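October 5, 2025 - desk refit, Hiltville room, bay 6

Dividers up on the first row. Fiifi did the brackets, I held things and got in the way. Felt panels are the taupe ones from Darko, not the grey we asked for in June, but Sixten says keep them so keeping them.

Brackets: do up the centre one first, then the end feet. Other way round the panel bows and you start agian. Lost 20 mins to that on bay 4.

Noise: 82 on the meter by the door with the compressor going. No idea yet if felt helps, need a proper before/after with the compressor off.

Tops wiped with the Zullero stuff. Smells awful, windows open after.

Desk rule as agreed w/ Sixten Nygård: laptop shut and in the middle at end of day, one mug max, nothing else out front. Cables go under the panel, not over. The Dell with the red lettering on its sticker stays on its desk till the new lock turns up.

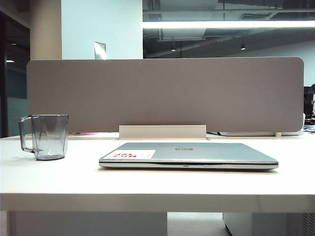
Still to do

- cables behind the panel need clips, ask Fiifi Kwofie where the bag went
- odds and ends on the far side of the panels, clear out or bin
- 14 end feet short, chase Brurkwood
- mugs back to kitchen!!
- redo noise reading, same spot by teh door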